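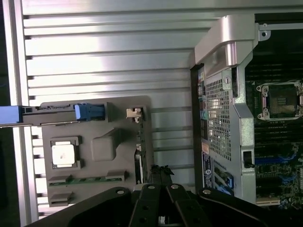 Tray and open case on the bench

Hi all,

On Monday someone wrote:

> Is the Drarnia monastery worth the climb? We only have
> 3 hours before the Mamo bus.

I went up in March and loved it! The path from Gomholm has 200 steps (steep ones, bring water) and then you're at the gatehouse, which is older than the church.
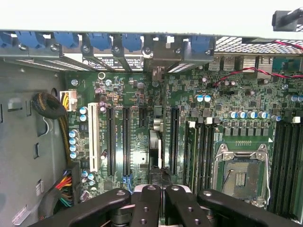

Is there a fee to get in?
Entry costs 10 at the gate, cash only.

The church burned down twice, and the Tănase family paid for the rebuilding both times – their crest is over the north door. Look up when you're in there, the ceiling is the best part. 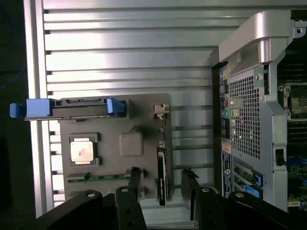
When do the monks close the library?
At noon, and it stays shut all day Tuesday.

They keep 3,000 books up there, mostly prayer books, plus a lovely hand-drawn map of the valley. I'd skip the museum room if you're short on time and have the plum cake by the gate instead!
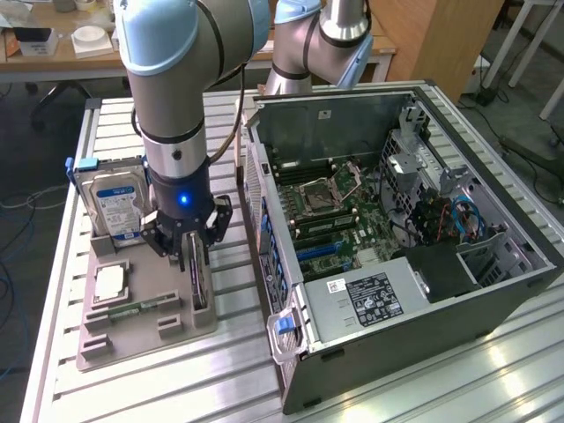 Page last changed: March

For the bus, leave the gatehouse an hour early. Going down is slower than you'd think – my knees were complaining by the bottom. Have a great trip, and tell us if the bell tower is open again!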